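21 Nov 2023, Tuesday, late. Wrist view from run 8, the one I keep going back to:
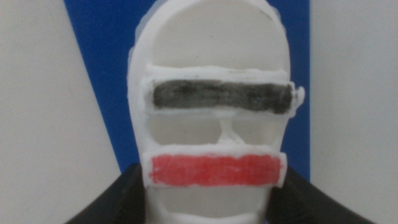 Morning, bench stuff

In by eight, kettle broken again. Piroska already at the terminal with yesterday's logs open and her coat still on. She wants to drop the whole depth channel for the approach phase and go on colour only. I said no on Friday and I said no again today but with less conviction.

Her argument is the head. White face, big holes in it, pale grey behind the holes. Depth gives us mush round the rims, half the points land on the face and half on whatever's at the back, and the surface estimate averages the lot into something that exists nowhere. Colour though. Black bar at the eyes, red bar at the mouth, both with a white border, blue panel behind. You could find that red from across the carpark.

So the question for the paper (if it is a paper, Higinio says workshop, I say let's see) is does a two-landmark servo beat the fitted surface for the last bit of approach. Black bar gives you the top line, red gives you the bottom, they're parallel, so roll falls out for free and range comes from the spacing. Pitch is the ugly one. Always has been.

Ran the Treltholm controller first as baseline. Same as last week more or less. Comes in, hesitates, corrects, comes in. You can watch it chasing the edge of the forehead opening like a dog after a fly.

Then bars only. Run 1 bad, my fault, old gains. Run 2 fine. Then a string of decent ones, and by run 8 it was parking itself dead centre and just sitting there, no hunting at all. Piroska finally took her coat off.

Thing to check: in run 8 the top and bottom of the head are both out of view. Jaw opening is cut, crown is cut. Doesn't matter for the bars, they're well inside. Matters a LOT for the surface fit, which wants the whole outline. Could be the entire effect is just that. Not a better method, only a method that needs less of the head. Which is still a result I suppose but it's a different sentence in the abstract.

Lunch

Soup from the place on the corner. Nicanor joined, on about the Jarent people and their grant. Did not retain any of it. He did ask a good question, what happens if the bars aren't clean. Went back up and looked properly. They aren't clean! Black one is streaky, more mottled grey in places, and the left end of the red is ragged. The segmenter eats it anyway, I think since the white margin does most of the work. Should do a run with the margin covered. Write that down. (Written down.)

Afternoon

Higinio's ablation. He wants:
no black bar
no red bar
both, no blue behind
both, lights down

Got through the first two. Without the black it still comes in ok but rolls a few degrees and won't settle. Without the red it was worse than I'd guessed, range estimate goes wandering off and we hit the soft stop twice. Dayana was on the e-stop and has very good reflexes, thank you Dayana. Owe her a coffee, or a kettle.

Also that little white tab that sticks out at the right end of the eye band. The outline tracker keeps grabbing it and deciding the head is wider than it is, so the centre gets pulled right. Explains the bias I spent most of Thursday blaming on the wrist calibration. An entire day. Redid the calibration last week for nothing, the old numbers were fine. I've put the old file back and told noone except Piroska who laughed for quite a while.

Options: trim it, mask it, leave it. Xóchitl says leave it, a real target has bumps, if the method can't cope with a bump then say so in the limitations. She's right, annoyingly. So leave it, but the baseline needs to be reported with and without masking or a reviewer will quite rightly call it a rigged fight.

Numbers so far, rough, before I forget. 14 approaches today all up. 278 frames kept off the wrist camera once I'd binned the blurry ones, though "blurry" is me eyeballing it and some of the keepers are a touch soft too. Need an actual criterion. Ask Piroska, she'll have an opinion about colour there as well.

Didn't get to lights down. The Prundusano crowd had the room from four and wanted everything off the big bench, fair enough, it's on the calendar, I just didn't read the calendar.

Evening

Rang Mum. Cold rice and an egg for tea. Started the methods section and got one paragraph in before I was fiddling with the figure labels instead, classic. Two honest sentences about pitch and then stopped:

"Pitch is weakly observable from the bar spacing alone, as foreshortening and range are confounded at close distance. We do not attempt to seperate them in this work."

Higinio will want to attempt to separate them. Maybe the heights of the bars as well as the gap? The perspective on the bars themselves is tiny at that range but it isn't zero. Ledesma had that trick with the ratio, find the notes, I think the green folder.

Tomorrow: lights down, no blue, covered margin. Baseline rerun with the tab masked. Old gains DELETED so I can't load them again. Email Nicanor back re January, he wants to know if we'd show it running at the open day and I'd rather not promise anything til the red bar thing is understood.

Bed. Forgot the bins.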